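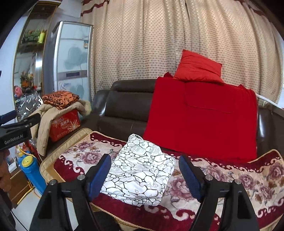 Purico Textilpflege sucht Teilnehmende für eine Haushaltsstudie: Wäsche falten und Sitzmöbel ordnen

Stand: 17. Juni 2022
Kennwort: Nolitz
Ort: eigene Wohnung der Teilnehmenden
Umfang: 30 Stunden, verteilt auf höchstens 7 Wochen

Gegenstand

Im Projekt Nolitz wird untersucht, wie gewaschene Kleidung in bewohnten Räumen gefaltet, zwischengelagert und weggeräumt wird. Der Schwerpunkt liegt auf Wohnräumen, in denen das Sofa zugleich Sitzplatz, Ablage und Faltfläche ist. Erfasst werden Kleidungsstücke aus dünnen und mittelschweren Stoffen, daneben Sitzauflagen, Überwürfe, Decken und Kissen. Bettwäsche ist Gegenstand eines späteren Abschnitts und wird vorerst nicht bearbeitet.

Die erste Erhebungsphase lief im April in 29 Haushalten. Dabei zeigte sich, dass glatte Tischflächen in der Auswertung stark überwiegen. Für die zweite Phase werden deshalb Haushalte bevorzugt, in denen auf gepolsterten, gemusterten oder abgedeckten Flächen gefaltet wird. Ein geblümter Plüschüberwurf mit Borte auf einem Ledersofa ist ausdrücklich geeignet, ebenso Cord, Strick und Webstoff. Die Möblierung soll nicht verändert und der Raum vor den Terminen nicht gesondert aufgeräumt werden.

Aufgaben der Teilnehmenden

Pro Einheit wird ein Wäscheposten aus dem eigenen Haushalt bearbeitet. Die Reihenfolge ist vorgegeben:

1. Sitzfläche freiräumen, Auflage glattziehen, Kanten und Borten nach vorn ausrichten.
2. Kleidungsstücke nach Art trennen (Oberteile, Hosen, Kleinteile).
3. Jedes Stück auf der Sitzfläche falten. Oberteile werden auf der Vorderseite abgelegt, die Ärmel nach innen geschlagen, danach wird zweimal quer gefaltet.
4. Gefaltetes Stück mittig auf der Sitzfläche ablegen und kurz liegen lassen, bevor es auf den Stapel kommt.
5. Stapel in Schrank, Kommode oder Korb überführen.
6. Decken und Kissen an den üblichen Platz zurücklegen. Über die Rückenlehne gehängte Decken bleiben über der Lehne; sie müssen nicht gefaltet werden.
7. Protokollbogen ausfüllen: Anzahl der Stücke, Stoffart, Dauer, Auffälligkeiten.

Beim Falten bedruckter Stoffe ist zusätzlich zu vermerken, ob der Druck die Faltkante schlecht erkennbar macht. Das betrifft vor allem helle Stoffe mit feinen schwarzen Linien auf ebenfalls gemusterter Unterlage. Weiße Teile auf cremefarbenem Grund gelten im Protokoll als "kontrastarm" und werden gesondert gezählt.

Kabel im Bereich von Lehne und Sitzfläche -- Ladekabel, Verlängerungen, Zuleitungen von Heizdecken -- sind vor Beginn so zu legen, dass sie nicht unter die Wäsche geraten. Sie müssen nicht entfernt werden.

Voraussetzungen

Mindestalter 18 Jahre. Sofa oder Sitzbank mit einer zusammenhängenden Sitzfläche für mindestens zwei Personen. Eigene Waschmaschine oder regelmäßiger Zugang zu einer solchen. Tageslicht oder gleichmäßige Raumbeleuchtung am Faltplatz. Deutschkenntnisse, die zum Ausfüllen des Protokolls ausreichen. Berufliche Vorkenntnisse in Wäscherei oder Hauswirtschaft sind nicht erforderlich, schließen die Teilnahme aber auch nicht aus.

Wohnküchen und kombinierte Räume sind zugelassen. Steht ein Kühlschrank oder ein anderes Großgerät in der Nähe des Sofas, genügt eine Angabe im Raumbogen. Vorhänge dürfen offen oder geschlossen sein, der Zustand soll während einer Einheit gleich bleiben.

Nicht berücksichtigt werden können Haushalte, in denen während der Einheiten Haustiere auf dem Sofa liegen, sowie gewerblich genutzte Räume. Ferienwohnungen werden nur nach Rücksprache aufgenommen.

Vergütung und Ablauf

Die Vergütung beträgt pauschal 1170 Euro brutto für den vollen Umfang. Bei vorzeitigem Ende wird anteilig nach geleisteten Stunden abgerechnet. Waschmittel wird nicht gestellt; Strom und Wasser sind mit der Pauschale abgegolten. Die Auszahlung erfolgt nach Eingang des letzten Protokollbogens.

Vor Beginn findet eine Einweisung in der Wohnung statt. Sie umfasst die Faltfolge, das Protokoll und eine Probeeinheit und wird auf den Stundenumfang angerechnet. Die Einweisung übernimmt Kipchumba Lukumay. Termine werden einzeln vereinbart, auch am frühen Abend. Die übrigen Einheiten legen die Teilnehmenden selbst fest, wobei zwischen zwei Einheiten mindestens eine Nacht liegen muss.

Die Raumbögen werden durch das Büro Koech geprüft und ohne Namen und Anschrift gespeichert. Wäschestücke mit Namensschildern, Firmenlogos oder Dienstabzeichen bitte vorher aussortieren.

Bewerbung

Einzureichen sind ein formloses Schreiben mit Angabe der Haushaltsgröße, eine Beschreibung des Sofas (Bezug, Auflage, ungefähre Sitzbreite) und eine kurze Aufstellung der üblichen Wäschemenge pro Woche. Zeugnisse und Lebenslauf werden nicht benötigt. Liegt auf dem Sofa dauerhaft ein Überwurf, bitte angeben, ob er fixiert ist oder nur aufliegt -- rutschende Auflagen sind kein Ausschlussgrund.

Bewerbungen richten Sie bitte schriftlich an Purico Textilpflege, Projektstelle Gangate, zu Händen Kipchumba Nyaga, Kennwort Nolitz. Unvollständige Angaben zum Sofa werden einmalig nachgefordert. Die Plätze werden in der Reihenfolge des Eingangs vergeben, bis alle Möbelgruppen besetzt sind.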